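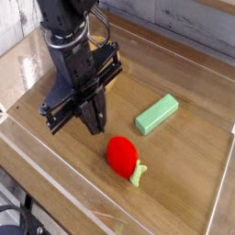
一 渡し場

渡し船の最終便は、母が死んでからも時刻を変えなかった。

私がラストアドソープに戻ったのは六月の終わりで、桟橋の板は何枚か新しくなっていた。切符売り場の窓口には知らない若い女がいて、片道か往復かと聞いた。片道と答えると、三番の桟橋で待つように言われた。

対岸のピッドステッドまでは十二分かかる。子どものころはもっと長く感じた。母は対岸の缶詰工場に勤めていて、朝の便で行き、夕方の便で帰ってきた。私は宿題を持って待合所に座り、船の灯りが見えると帳面を閉じた。母の手はいつも魚と石鹸の匂いがした。

船には私のほかに、自転車を押した男と、犬を連れた老人が乗っていた。犬は甲板の隅で丸くなり、着くまで顔を上げなかった。川の水は茶色く、流木がひとつ、船と同じ速さで下っていった。

鍵は弟から郵便で届いていた。封筒には鍵のほかに、電気の契約の紙と、家の中の物は好きにしていいという短い手紙が入っていた。弟とは四年会っていない。

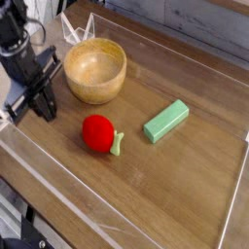

母の家は坂の途中にあった。郵便受けはチラシでいっぱいで、いちばん下にストーキオの通信販売の冊子があった。母は毎号取り寄せて、欲しい物のページの角を折ったが、注文したところは見たことがない。その号にも折り目がいくつかついていた。毛布、踏み台、赤い薬缶。

台所に入って窓を開けた。流しの上の棚に、瓶が並んでいた。豆、干した林檎、ボタン。ボタンの瓶は重く、蓋が固かった。布巾を巻いて回すと、ようやく開いた。上のほうは私にも見覚えのあるボタンで、弟の学校の上着のもの、父の外套のものがあった。底のほうに、折りたたんだ紙が入っていた。

紙は渡し船の回数券の表紙だった。裏に鉛筆で数字が書いてある。三五二。ほかには何もない。

金額にしては半端だったし、電話番号には短い。私はそれを卓の上に置き、湯を沸かして、古い茶葉で茶を淹れた。味はほとんどしなかった。
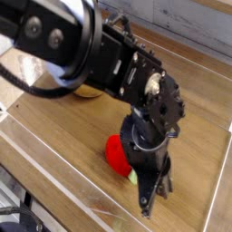 二 三五二

翌朝、隣の家の女が卵を持ってきた。母とは長いつきあいだったという。紙を見せると、眼鏡をかけてしばらく眺めた。

「工場の札の番号じゃないかしら。朝、壁から取って、帰りに戻すの。私のは忘れたけど」

母からそんな話を聞いたことはなかった。工場はもう閉まっていて、建物は倉庫になっている。女は卵の籠を返してほしいと言い、私は卵を鉢に移して籠を渡した。

午後、工場まで歩いた。門は開いていて、中でトラックが荷を下ろしていた。事務所の男に頼むと、古い壁なら残っていると言って裏の通路に通してくれた。釘が何列も打ってあり、釘の下に小さく番号が書いてあった。札は一枚もなかった。

三五二は下から二列目の、出口に近いところにあった。背の低い母には取りやすい高さだっただろう。釘は少し右に曲がっていた。私は指でまっすぐにしようとしたが、動かなかった。

事務所の男が、閉める時間だと言いに来た。私は礼を言って外に出た。渡し場のほうで夕方の便の鐘が鳴り、坂の上からでも、船の灯りがついたのが見えた。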